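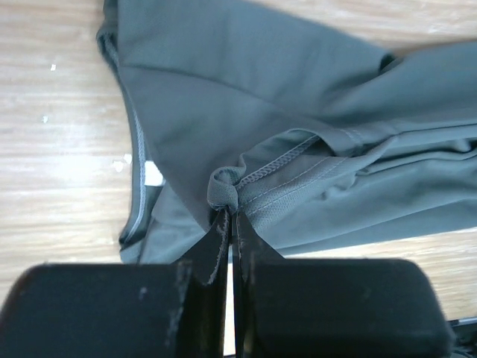
Looking after the fingers is the job that keeps a Drokomeck folding cell happy, and it is one you can do yourself with a soft cloth, a hex key and a quiet quarter of an hour. Nearly every call we take about dropped or badly picked garments ends at the fingertips, so please do have a look there before you start altering the pick settings. A good pinch on sports fabric takes up a small curl of cloth right between the two tips, with the rest of the shirt left lying on the table. Pale scuffs along the outside of a finger, or little whitish worn patches on the jaw housing, are ordinary wear and no reason to order new parts. The inner faces and the tips are what matter.

Guides > Folding cells > Gripper care > Checking and changing the fingers

Filed under: Maintenance, Soft goods handling

5.2 Checking the fingers

Do this every 300 working hours, or sooner if the cell has been on mesh or other slippery cloth for a good while.

1. Let the current garment finish, then press Hold on the panel and wait for the arm to settle in its rest position.
2. Switch the gripper supply off at the cabinet and hang your tag on the switch.
3. Wipe both fingers from the root up to the tip with a barely damp cloth. Lint likes to gather low down, where the finger goes into the housing, so take your time there.
4. Run a fingertip gently along each inner face. It should feel smooth all the way. A nick you can catch with your nail will catch a thread as well, and that finger wants changing.
5. Bring the tips together by hand and look at them from above. They should meet squarely, neither one standing proud of the other.

Caution: Never close the fingers by hand with the supply on. They move quicker than you would think.

5.3 Changing a finger

Always change both together, even when one still looks perfectly good - a new finger beside an old one seldom meets it properly.

1. Undo the 2 screws at the root of each finger and keep them somewhere safe. A saucer does very nicely.
2. Slide the old finger straight out. If it is stiff, rock it a little, but please don't lever against the housing.
3. Slide the new one in until it stops, and do the screws up finger-tight.
4. Bring the tips together, check them as in 5.2, then tighten the screws a little at a time, going from one side to the other.
5. Restore the supply, choose Rerketti on the panel (our name for the tip-setting routine) and let it run all 18 closes without interruption.

Note: If the panel shows code 39, the tips are not meeting. Switch off again and go back to step 4.

5.4 Trying it out

Lay an old shirt on the table in a loose heap and run a single slow pick. Watch the seams in particular. A pinch taken right beside a seam is fine so long as the stitching isn't being dragged between the tips. Should the cell take up two layers when you wanted one, raise the pick height by one step and try again, and if you are still getting nowhere after that, ring Atif Sandhu on the service desk, who is very patient and would much sooner hear from you early.

Drokomeck Service Desk, Huvness | Contact us | Copyright Drokomeck | Back to top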